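Mallent Laundry Folding Set – README

Last edited February 21, 2023 by Segundo Ñahui. Work in progress, see the gaps section before you write to me.
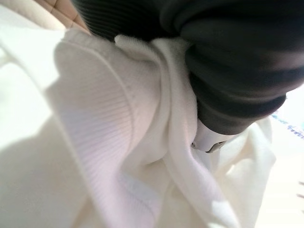

Clothes, mostly knits, being picked up and folded and put on a pile. 491 clips in this release, 264 folded start to finish, the rest are partial folds or just handling. The older 635 number on the Londska page counted test clips we threw out. Ignore it. I asked for it to be fixed.

What's in the folder

clips/ – the video, one file per garment per attempt
stills/ – pulled from the clips, mixed quality
garments.csv – one row per piece of clothing
folds.csv – one row per attempt
notes.txt – my notes, unedited, sorry for the spelling
care/ – wash and dry settings for each load

Unzip everything into the same place or the paths in folds.csv break.

Garments

All secondhand or from people's drawers. Sweatshirts, sweaters, T-shirts, long sleeve tops, leggings, pajama bottoms, a few baby things. Adult sizes unless garments.csv says otherwise. White and light colors are over-represented, that's what we had the most of. Dark stuff is mostly leggings.

Columns in garments.csv:

garment_id – matches folds.csv
type – sweatshirt, tee, legging etc. Free text in the first batch, cleaned up after. "jumper" and "sweater" are the same thing, merge them
color – by eye
fabric – from the care label if there was one. "unk" if cut out or faded
rib – yes/no, any ribbed cuff, waistband or collar
closure – zip, button, snap, none
size – from label, else blank
wear – new, ok, worn, holes
load – which wash it went through

The rib column is there for a reason. Ribbing pulls in and the body of the garment doesn't, so the edge never lies straight and the folder has to decide whether to smooth the rib or leave it. We leave it. Stretching a cuff flat looks good for a second and then it springs back and drags the sleeve with it.

Washing and drying

Everything washed before use. Cool wash, mild detergent, no softener. Softener makes the knits slippery and they slide off the pile, found that out in batch 1. Those clips are still in, load = A.

Sweaters dried flat on a rack. Sweatshirts and tees tumble dried on low and taken out right away. Leggings on the line. Settings per load are in care/ but load C is missing, the sheet got washed.

No ironing. If something came out creased it went in creased.

How things get folded

Same method for each type so the results can be compared. Short version:

Tees and sweatshirts – face down, shoulders straight, sleeves in across the back, sides in to the collar width, bottom hem up to the collar, then half again. Collar shows on top.

Sweaters – same as above but only folded up once. Thick ones get too tall otherwise and the pile leans.

Long sleeve tops – sleeve goes across and then down, parallel to the side. Not bunched at the elbow.

Leggings – one leg on the other, crotch tucked in to make a straight edge, waistband down to the ankle, then in thirds.

Pajama bottoms – like leggings. Drawstring inside.

Baby things – half, half again, done. Snaps closed first or they catch.

Start position is always a heap, dropped from waist height. Don't arrange it. Early on people were quietly laying the garment out before the clip began and those had to go.

Bunched knits

Got its own section because it's where most of the trouble is. A heavy white knit in a heap has no obvious top. Folds run into each other, the shadows are pale, and the only thing you can find by eye is usually the ribbed band or a seam. So the method is find the rib first, follow it till there's a side seam, pick up there, shake once, lay down. If no rib, look for the collar. If no collar showing, flip the heap and start over. A flip counts as a step in folds.csv.

Pick up both layers or one layer, but write down which. Column is "layers". It was added late so batch 1 is blank there.

Don't pinch the rib itself to lift the whole piece. It stretches, and on the older sweaters it stays streched. One of the Wallner sweaters is now bell shaped at the bottom for good. It's still in the set, wear = worn.

Columns in folds.csv:

fold_id
garment_id
clip – file name
start – heap, inside-out heap, half folded
steps – count, see notes.txt for what is a step
layers – one, both, blank
result – done, partial, gave up
neat – 0, 1 or 2
comment

Neat score

Max is 2. Scored from the last moment of the clip, by eye.

2 – edges line up, sleeves hidden, you would put it in a store display
1 – it's a rectangle. Fine for a drawer
0 – it's a lump, or it came open again

A lot of 1s. I don't think that is bad, most people's drawers are 1s. Thick sweaters almost never get a 2 and that's probably the scoring being unfair to thick sweaters. If you use neat for anything serious, split by garment type first.

I scored all of it alone in September and then again later for a small sample. I'm harsher on tees the second time – cause unknown, maybe just tired. Second scores are not in the release.

Surface and light

Folding surface is a flat table, cotton sheet pulled tight over it and clipped under. Bare tabletop was too slick. The sheet creeps a bit over a long run of clips so there are wrinkles near the front edge in some of them, those are the sheet, not the garment.

Light is window plus ceiling lamp. Whites wash out when the sun comes around. If you can't see the seam in a clip it's likely that. Blinds were down from batch 3 on, better after.

Labels

Care labels were left in. Brand labels taped over or cut where we could. The storage bins are by Bondent and the name may show here and there.

Inside-out garments: turned right side out before folding, in the same clip. If the person forgot, result = partial and there's a comment. Socks aren't here at all. Pairing is its own problem, I didn't want it.

Known gaps and mistakes

- no hoods folded properly. Hoodies were in, everybody did the hood differently, took them out
- no towels or bedding
- nothing with sequins, lace, or straps
- load C care sheet missing, see above
- garment type "top" used for two different things in batch 2, check the still
- some steps counts are off by one where a shake was counted as a step. Shakes don't count
- stills/ has near duplicates, not cleaned
- some comments are in Spanish. Not translated, sorry

Splits

None given. If you make your own, split by garment_id and not by clip. The same sweater turns up many times, and if it's on both sides you're only learning that sweater.

Using it

Free to use for research and teaching. Credit Mallent Laundry Folding Set and say which release. Don't repost the clips somewhere else, link to the folder instead. If you want the garments themselves – no, they've gone back to the owners or to donation, except the bell shaped one.

Changes

Release 2 – layers column added, hoodies removed, type names cleaned up, neat scores for everything
Release 1 – first upload, heaps only, no scores

Still to do

Fix the "top" thing. Redo the step counts for batch 1. Write a proper page on sweaters with buttons, right now it's a couple of lines in notes.txt: button first and last only, then treat as a normal sweater. Works ok but the front gapes and the placket curls.

Corrections to Segundo Ñahui, put the fold_id in the subject line please or I wont find it.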